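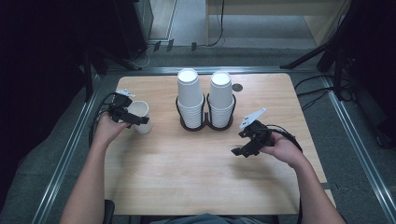 Figure 1. Light wooden tabletop with a single white paper cup near its left edge.

Take-back of Disposable Cups in a Teaching Building
Project report, Hasholm building
Muammer Karabulut

1. Background
Hot drinks in the Hasholm building are sold from one kiosk on the ground floor, run by Puketti. All drinks are served in single-use paper cups with a thin plastic lining. The lining makes the cups unsuitable for the ordinary paper stream, and the waste contractor treats a paper bin as mixed waste if lined cups are found in it. The project set out to measure how many cups reach the correct bin and whether the position of the bin affects the result.

2. Method
Kiosk sales were taken from the till record for a four-week period in November. Cup bins were emptied each evening at 18:30 and the contents counted by hand. Paper and general bins on the same floors were checked at the same time. Cups brought in from outside were recognised by their printing and left out of the totals.

For the first two weeks the cup bins stood beside the kiosk and at the main entrance only. For the last two weeks a further bin was placed on each upper landing. The bins were Mistotar tube bins, which hold the cups stacked and take up little floor space. Liquid was poured into a separate bucket fitted under the lid.

A short paper questionnaire was left on the desks in the Eren reading room. It asked where the last drink had been finished and where the cup had been put.

3. Results
The kiosk sold 2,784 drinks in the period. In the first two weeks 203 cups were recovered from the cup bins. In the last two weeks the figure was 477. Sales were slightly lower in the second half, so the rise cannot be put down to trade.

The questionnaire was returned by 46 people. Most had finished their drink at a desk on an upper floor, and few were willing to go back down to the kiosk with an empty cup. Several did not know that the cups could not go in with paper.

4. Sources of error
Cups taken out of the building were not traced. The liquid bucket on the second landing overflowed once and the cups below it were too soft to separate, so that evening's count is probably low. Signs were reprinted in larger type at the start of week three, and their effect cannot be separated from that of the extra bins.

5. Further work
The count should be repeated with the signs unchanged throughout. A deposit on each cup was discussed with Puketti but could not be tested, as the till does not handle refunds.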